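Undton Two-Arm Recording Station

Home / Stations / Two-arm / Undton

The Undton is a tabletop station for recording examples that a learning system can train on. A person guides two arms through a household job, the station saves what the arms and cameras did, and you end the day with a folder of clean, matched recordings. We've been building it at Hultness for a good while now, and we still get a kick out of watching someone sit down at it for the first time and have usable recordings before lunch.

It suits small labs, teaching groups and product teams who want their own data on their own objects. If you already have arms, see "Bring your own arms" further down.

What comes with it

Two arms with two-finger grippers, left and right
Two hand-held leader controls
One head camera and one small camera at each wrist
White table with light gray side and back panels
Recording computer with Candodura installed
Foot pedal (start, stop, throw away)
Cable kit and spare fingertips

How recording works

Each leader control moves one arm. Squeeze the handle and the gripper closes; let go and it opens. The pedal does the rest: left side starts a take, right side ends it, and a long press on the right side throws the take out before it ever reaches the disk. That last one sounds small, but people love it! Most bad takes are obvious the second they happen (you bumped the table, you forgot which object came first) and it's so much nicer to drop them on the spot than to hunt for them a week later.

Every take is saved with the joint positions, the gripper openings, the leader positions and all camera streams on one shared clock. You can type a plain sentence for the task, such as "put the cloth in the basket," and it stays attached to every take until you change it.

Candodura, the recording software

Candodura shows the live cameras side by side with a large take counter and a bar for free disk space. When a session ends you get a review strip with one row per take. Scrub through, mark good or bad, add a note, move on. We use this screen all day ourselves, so the keyboard shortcuts are the ones our own hands wanted.

Things we'd point out to a new owner:

The start pose is drawn as a faint outline over the live view, so you can bring the arms back to the same place between takes.
Object layouts can be shuffled for you. Candodura suggests a new spot for each item and draws a circle there.
If a camera drops out in the middle of a take, the take is flagged and kept apart from the good ones.
Export is one folder per take, with video files and a plain table of numbers. You don't need our software to read it.

Soft and see-through things

Hard blocks are easy. What gets us excited is everything else in a home: cloth, bags, thin plastic, anything that folds or bends when you touch it. Examples like these are hard to fake in a simulator and well worth collecting by hand. The Honorato object set was put together with that in mind, and it mixes shapes that hold still with shapes that never sit the same way twice.

A few tips from our own sessions. Vary how the cloth lies before each take, and vary it more than feels natural. Let both arms touch things, even for jobs one arm could do alone. And keep some takes where the first grasp misses and the second one gets there, as long as you mark them that way in the notes. A model that has only ever watched perfect grasps has no idea what to do after a poor one.

Specifications

Cameras: 3 (one head, two wrist)
Arms: 2
Fingers per gripper: 2
Fingertips: black, swappable without tools
Table surface: matte white
Panels: light gray, rear and sides
Storage as shipped: room for 664 takes at full camera quality, one minute each
Saved video height: 360 lines standard, higher on request
Spare fingertip pairs in the box: 5
Data format: open, described in the Candodura manual
Order code: UND-524

Setting up

The table goes together with two people and one wrench. Bolt the arm mounts down first, then fit the panels, then run the cables. Leave a little slack in the wrist cables, enough for the joint to turn all the way both ways. Power on the computer before the arms. Candodura will ask you to move each arm to its rest pose, then close and open both grippers, and it saves those values as your starting calibration.

Run the camera check before your first real session. It takes a few minutes and tells you if any lens is smudged or out of place. Do it again whenever the station has been moved, even if it only went across the room.

Light matters more than people expect. The pale surfaces spread it nicely, but a strong lamp from one side will still throw dark shadows under the grippers. Two soft lamps up high work well, and so does an ordinary office ceiling.

Bring your own arms

Candodura also comes by itself, for groups with arms already on the bench. You'll need position readings from every joint and a way to send commands from a leader. Write to us with the model you have and we'll tell you plainly whether it's supported. The list grows every few months; the next batch is due in August.

The station at work

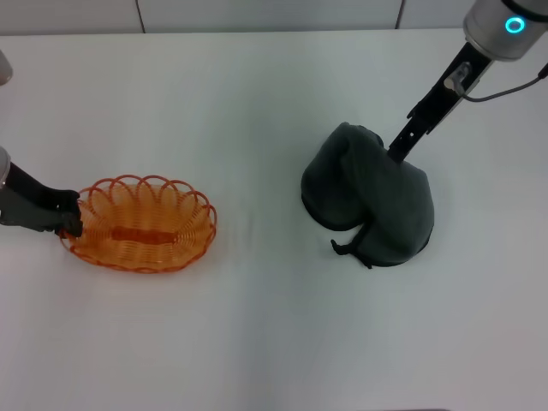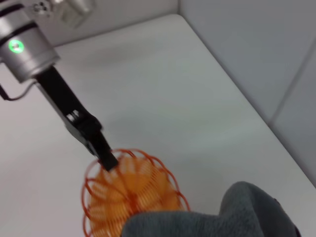
Dark, soft fabric and bright orange coils on the white table, with a gripper touching the orange piece in both views.

Ordering and lead time

Stations are built to order. The price depends on the arms you pick and whether you want the Honorato set in the same crate, so send us a note with your country and the kind of tasks you'd like to record. We answer every message ourselves, and we're always happy to look at a few sample takes and suggest what to collect next.

Spare parts

Fingertips, wrist cameras, cables, pedals and panels can all be bought one at a time. Fingertips wear fastest. Change both tips on a gripper together, then repeat the open and close step in Candodura.

Page last updated Tue 19 March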